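Skirkumik publishes field results on microfibre release from household washing

8 Sep 2024

Skirkumik, the textile testing laboratory, has published the results of a field study on fibre loss from clothing washed at home. The study followed 3,743 wash loads in private households and compared the amount of fibre in the waste water with the type of garment, the programme chosen and the size of the load. The full report and the test method are available from the laboratory on request.

Most published work on fibre loss has been done with small rotating test vessels, in which a cut sample of fabric is shaken with water and steel balls. The method gives repeatable figures for a single fabric. It says less about mixed loads, worn clothing or the way in which people fill their machines. The Skirkumik study was set up to measure fibre loss under ordinary conditions, with no change to the detergent, programme or sorting habits of the households taking part.

Method

Each household was given an in-line filter unit, supplied by Getia, which was fitted between the drain hose and the standpipe. The unit holds a removable mesh cartridge. After each wash the cartridge was taken out, sealed in a numbered bag and returned to the laboratory by post. Households also filled in a load sheet giving the main fibre types, the programme, the temperature and an estimate of how full the drum was.

In the laboratory the cartridges were rinsed with filtered water, and the rinse was passed through a pre-weighed glass fibre disc. The discs were dried to constant mass and weighed again. Part of each sample was then treated to remove cotton and other cellulose fibres, so that the synthetic share could be weighed on its own. Blank cartridges were carried through the same steps in every batch. Results were corrected for the blank value.

Loads with an incomplete sheet were kept in the overall figures but left out of the comparison by fibre type. Loads in which the cartridge had been damaged in the post were rejected.

Main findings

The fill level of the drum had a greater effect on fibre loss than wash temperature. Part loads released more fibre for each kilogram of clothing than full loads, on all programmes recorded. The likely cause is the higher ratio of water to fabric, together with the longer drop of the garments as the drum turns.

Short cool programmes released less fibre than long warm ones for the same kind of load. The effect was clear for polyester fleece and for acrylic knitwear, and weaker for closely woven shirts and bed linen. Spin speed showed no consistent effect once programme length had been taken into account.

New garments lost more fibre in their first washes than in later ones. The decline was steep for fleece. Knitted acrylic behaved differently: the loss fell at first and then levelled out at a value which remained above that of the other synthetic fabrics. Garments marked by the households as old or heavily worn showed a wide spread of results, and the report draws no firm conclusion from them.

Cotton and other cellulose fibres made up a large part of the collected material by mass. The report gives them separately, as they break down at a different rate and are often dyed or finished.

"The household can change two things without buying anything, namely how full the machine is and how long it runs," said Princess Navarro, head of textile testing at Skirkumik. "We measured both under normal use, and both matter. The figures for fabric construction are more of interest to the people who make the clothes."

Fabric construction

A second part of the work was carried out with Tedesco, a knitting mill, which supplied a set of fleece fabrics made from the same yarn. The fabrics differed only in brushing, shearing and the tightness of the knit. They were washed in the laboratory in full-size household machines with a standard ballast load.

Heavily brushed fabrics lost the most fibre. Shearing after brushing gave higher losses in the first wash and lower losses after that, which suggests that cut ends left in the pile are released early. Tedesco has since added a suction step after shearing, and fabrics made with this step are now being tested.

"We could not see these differences in our own quality checks, which look at pilling and handle," said Ama Essien, technical manager at Tedesco. "Fibre loss has to be measured as a separate property. We have written it into our fabric sheets from July onwards."

Limits of the study

The mesh in the filter units does not hold back the finest fragments, and the figures given are therefore lower than the true release. Comparison between loads remains valid, as the same mesh was used throughout. Hand washing and tumble drying were not covered. Top-loading machines were too few in the sample to be reported as a group.

Fill level was judged by eye by the households. A check in which loads were also weighed found the estimates to be reliable for full and half-full drums and poor for very small loads. The report therefore uses 3 broad fill classes.

Next steps

The laboratory will offer the fibre loss test to fabric makers and clothing brands under the name Plaltska. The test uses the procedure described in the report, with a full-size machine in place of the rotating vessel, and can be ordered for fabric lengths or finished garments. Results are given as fibre mass per kilogram of dry textile, for the first wash and for later washes, with the synthetic share stated.

The filter units will remain in place in those households which have agreed to go on. The second period of the study will look at seasonal changes in the loads and at the effect of liquid and powder detergents.

About Skirkumik

Skirkumik is an independent laboratory for the testing of textiles and textile care. Its work covers colour fastness, shrinkage, wear, fibre content and fibre release. The laboratory tests to published standards and to methods agreed with the client. Enquiries about the study, the Plaltska test or the supply of the report should be sent to the press office. In household front-loaders the fabric is lifted and dropped in a perforated steel drum, like the one behind the glass door here, and the holes let loose fibre pass out with the wash water. Drum design was not a variable in the present study and is not covered by the test report.

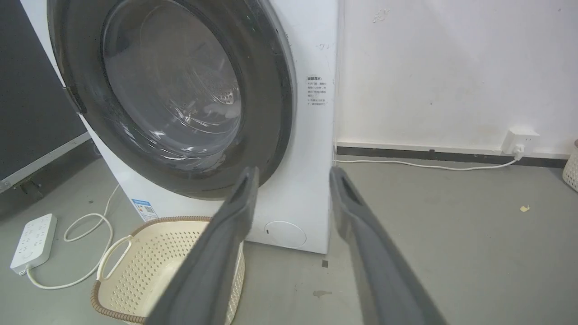
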